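The vine, year three

Well, we have grapes. Proper ones, on the vine, hanging up there by the greenhouse roof as if they'd always meant to come and had just been waiting for me to stop fussing. I've been going out in my slippers before work to look at them, which has done the slippers no good at all.

For anyone new, the vine came with the house when we moved to Vurnside. It had been left to do as it liked and it liked to go out through a broken pane, over the roof and down into next door's compost. The first summer I was frightened of it. The second summer I cut it back in completely the wrong month and it dripped sap on my head for a fortnight (I did not know plants could do that, I thought the guttering had gone). So this winter I decided to learn how to do it properly, and I paid £60 for a Tuesday evening pruning course over at Nundness.
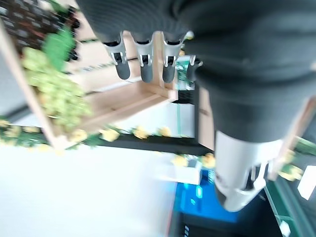
Fingers pointing down, grey at the tips.

The course was taken by Sadao Sugawara, a very patient man with very clean secateurs. Mine, I noticed, were orange with rust. He had us practise on a row of old vines against a south wall, in sleet, and he kept coming along behind me and saying "further" in a mild sort of voice. I'd take off a bit. Further. I'd take off a bit more. Further! By the end there was a bare brown stick and I felt like I should apologise to it.

What I'd been doing wrong was being kind. Every side shoot wants taking back to two buds in the dead of winter, every single one, and I'd been leaving them a foot long so it would have a head start. All that gets you is leaves. I had so many leaves last year that I could have papered the hall with them, and under the lot of them a few sour green peas that even the blackbird left.

So in December I did mine. It took a whole Saturday and two flasks of tea, and when I'd finished my husband came out and asked if it was dead. I scraped off the loose bark as well, as instructed. The mealybugs spend the winter under there, and scraping is weirdly satisfying, like peeling sunburn. I found a plant label wired to the trunk underneath all that, with Sovinska written on it in pencil. I've never managed to find out a thing about Sovinska. If you know it, please write in, because all I can tell you is that it's dark and late and grows like mad. 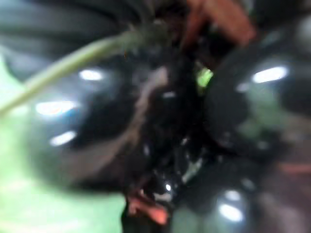 Then came May and the thinning of the bunches, one per side shoot and the rest off, and I nearly lost my nerve again. They're so tiny at that point, and each one looks like a whole bunch in miniature. I did half on the Sunday and then had to go and have a sit down. The berries want thinning too, a month or so later, with little pointed scissors, and that's the job that really sorts people out. You stand on a stepladder with your arms up, snipping out berries the size of peppercorns, and you mustn't touch the ones you're keeping or the bloom comes off. My neck has not forgiven me. I had the cricket on, which helped, and then it rained at the cricket, which didn't.

Asuka Sasaki from plot 37 came round in the middle of this and got up the ladder without being asked. She grew up in Chiba, where her aunt had a few vines behind the house and put a little paper bag over every bunch to keep the wasps off. She offered to show me how to fold them. We used baking parchment and garden wire and had a lovely afternoon of it, and the greenhouse now looks like a very small laundry. 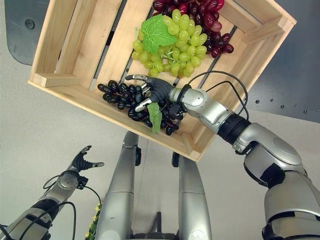 Watering I'm still not sure of. One book says soak the border and leave it, another says little and often, and Sadao said "it depends on your soil" and moved on to the next person. I've gone for a good soak once a week with the door open all day, and less as they colour up so the skins don't split. A couple have split anyway. I ate them. They were sharp, with a lot of pip, and I had to go and find another two to be certain.

The plan is to leave the rest until October if I can stand it. Asuka says you wait until the stalk starts to go brown, then wait a bit longer. I've ordered new glass for the broken pane in the meantime, and somebody needs to have a word with next door about their compost, where a shoot I swear I never planted is coming up beautifully.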